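Gradden: Teaching Two Simulated Arms to Share a Kitchen Counter
Project report, robot software course
Jonas Baumgartner

Why I picked this

I wanted a project where the hard part was the planning code, and bimanual tabletop work has plenty of that. Two arms reach into the same small area, they both want the middle, and every path one arm takes changes what is free for the other. I find this really fun to watch when it goes right! My planner is called Gradden. It runs on top of Plamley, the simulator our lab uses, and it talks to the arms through a thin control layer I wrote in the first two weeks.

How it works

Gradden has three pieces. The task layer holds a list of goals such as "can to tray" or "can to box". The assigner decides which arm gets which goal. The path layer samples joint positions for the active arm and treats the other one as an obstacle, padded a little on all sides.

The assigner was the piece I rewrote most. My first version gave every object to the closest gripper, and the right arm ended up doing nearly all the work while the left one sat there. The second version also looks at where the object has to go and how much of the path crosses the shared area over the tray. I got the idea for this cost from the Bachmann notes handed out in class, though my version is simpler (theirs updates while the arm is moving, mine is set once at the start of each goal).

For rim heights and box walls I used the collision shapes that come with Plamley. That was fine for the tray. For the tall box it was not, because the default shape was a solid block and the planner refused to put anything inside it. I swapped it for five thin plates, one for the floor and four for the walls, and placing started working the same evening.
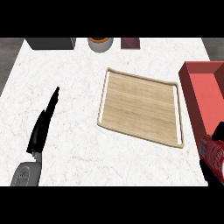
Figure 1. Right arm holding the can beside the tray, left gripper empty.

The state in Figure 1 is one I kept coming back to while debugging. With the can tilted in the gripper and the red box so close, a small error in the grasp angle matters a lot. The path layer used to check the gripper and forget the thing in it. Now the held object is attached to the hand as an extra shape, using its pose at the moment of the grasp, and the checks include it all the way to release.

Tests

I ran the same set of start positions through the old and the new assigner, 80 runs each, on the lab machine named Ollden. The old one finished 51 of them. The new one finished 78! Both of the failed runs were timeouts in the path layer. I saved the seeds and replayed them, and in each case the left arm was parked too far forward, so the right arm had almost no room to turn its wrist.

Planning time also came down. The median for one goal was 3062 ms before and 1051 ms after - most of that from checking the cheap shapes first and stopping at the first hit.

What I would still change

Parking poses should be planned too. At the moment they are two fixed joint settings in a config file, and I tuned them by hand until things looked okay. I would also like both arms to move at once. Gradden locks the shared area for one arm at a time, which is safe but slow, and you can see the idle arm waiting when it could already be on its way.

The grasp poses come straight from the simulator, so there is no camera noise anywhere in these results. Adding a bit of random error to the object poses is the next thing on my list, and I have started on a branch for it. The config files and the replay script are in the project folder, under gradden/runs.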